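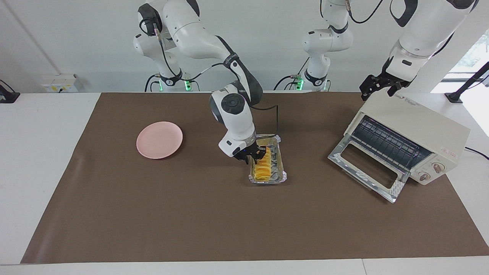 Cunstead support wrote back first thing to say that a humming valve preamp is nearly always a heater wiring fault, and that before they'd take the unit in I should check the twist on the heater pair, measure the heater supply at the sockets and report back with readings. Fair enough. I'd hoped for something a bit more exciting, but I put the kettle on and got the cover off.

Ticket 2643
Unit: Osport two-channel valve preamp, bought as a part-built kit from Kwan
Fault: hum on the left channel, gets worse after warm-up
Status: open (see the end)

For anyone else who lands on this through a search, the background goes like this. I bought the preamp in June from a chap clearing out a workshop near Carnevville. It's a lovely thing, heavy as a paving slab, with a transformer that somebody wound with real care. The right channel was dead quiet from the first evening. The left one hummed, softly when cold and then properly annoying once it had been on for a bit. Turning the volume down made no difference at all, so whatever was making the noise was getting in after the volume control. Swapping the input leads did nothing either. I did that twice, as I never trust myself the first time.

First entry, 10.15 am

Heater voltage measured at the valve sockets, both channels, with everything plugged in and warmed through. Left and right were the same to within what my meter can tell me, and that's not a posh meter. The heater pair is twisted nicely and tucked into the corner of the chassis, well away from the grids. I couldn't find anything to complain about and I told support so.

I also swapped the valves across, left to right. The hum stayed on the left. I was rather pleased with that because I only had one spare pair and they've gone silly in price lately!

Reply from Cunstead, copied in from the email:

Thanks for the readings. Please check the heater centre tap or the two balancing resistors, whichever your version has. If one resistor has drifted, the heater supply is no longer balanced to ground and you will get hum. Also confirm whether your board has 2 or 3 ground points.

Second entry, 12.40 pm

My version has the resistors and no centre tap. Lifted one leg of each and measured them out of circuit. They match. I resoldered them anyway while the iron was hot.

The ground question was more interesting. The sheet that came with the kit shows 2 ground points, one by the input sockets and one by the power supply. Mine has 3. There's an extra wire, black, quite neat, going from the left channel's board down to a tag under one of the transformer bolts. I hadn't noticed it before because it runs underneath the big capacitor and you've got to tilt the whole chassis towards the window to see it. Whoever built the first half of this kit must have put it there, or someone before me had a go at a repair, I've no way of knowing which.

So there's my ground loop, I thought. I typed a slightly smug message to support, snipped the wire at the tag end, put some sleeving over the loose bit and switched on.

The hum was different. Quieter when cold, definitely, and it had lost that buzzy edge. But after warm-up back it came, lower in pitch and a bit rounder, and still only on the left. I un-sent the smug message in my head and sent a second one.

Reply from Cunstead:

Good find. The extra wire should stay off. As the hum still rises with temperature, please look at the smoothing capacitor feeding the left channel, and tell us if it's the original part. Allow it to discharge fully and check with a meter before touching anything.

They're right to say that last bit and I'll say it again for people reading: the high voltage in these stays there after you've pulled the plug. I've got a resistor on two clip leads that I use to drain the capacitors, and then I measure, and then I wait a while and measure again. It's boring and I do it every time.

Third entry, 3.20 pm

The left smoothing capacitor isn't the original. The right one is the type shown on the sheet, with the Kwan stamp on it. The left one is a plain replacement of the same value on paper, only it's physically smaller and has no maker's name that I can find. No bulge on top, no leakage round the base, nothing you'd spot by eye. It sits closer to the transformer than its partner too, and was properly warm to the back of a finger (drained and measured first, see above).

I don't own a proper capacitor tester, so I did the daft but useful thing and clipped a known good one across it, power off while I fitted the clips, then stood back and switched on. The hum dropped away to almost nothing and it stayed there! I let it run for 26 minutes, which was one side of a record and a bit of fiddling, and it didn't creep back. Took the good capacitor off again, everything drained in between, and the hum returned. Put it back on, gone. I'm calling that a tired capacitor.

Message sent to Cunstead with the lot: heater readings, resistors matched, extra ground wire removed, left smoothing capacitor suspect.

Reply from Cunstead:

Agreed. Please replace both smoothing capacitors so the channels match, and don't rely on the clipped-on part as a permanent repair. We can supply the pair. The warranty doesn't cover units started by another builder, but we won't charge for the advice.

That's decent of them. I had a small grumble about the postage, and then I ordered the pair.

A couple of things I asked while I had someone's attention, in case they help:

Can the valves be left in while changing the capacitors? They said take them out, they're only going to get knocked. I'd have left them in, and I'd probably have been sorry.

Does it matter which way the mains transformer is turned? On this model, a bit. Rotating it a quarter turn can reduce hum picked up by the input wiring, but they wouldn't bother until the capacitors are done. I'm itching to try it all the same.

Is the remaining faint noise on both channels normal? What I've got, with my ear right up against the speaker, is a gentle hiss. They say that's just how this design is. From the armchair I can't hear it at all.

Where it stands now: the extra ground wire is off and labelled in a bag, the old left capacitor is still in the chassis, and the cover is back on with two screws so the dust stays out. It's unplugged until the parts get here. I've asked for the ticket to be kept open so I can add the voltages with the new pair fitted. If anyone has the same kit with that black wire under the transformer bolt, please add a note with your board number, as I'd love to know if they all left the workshop like that.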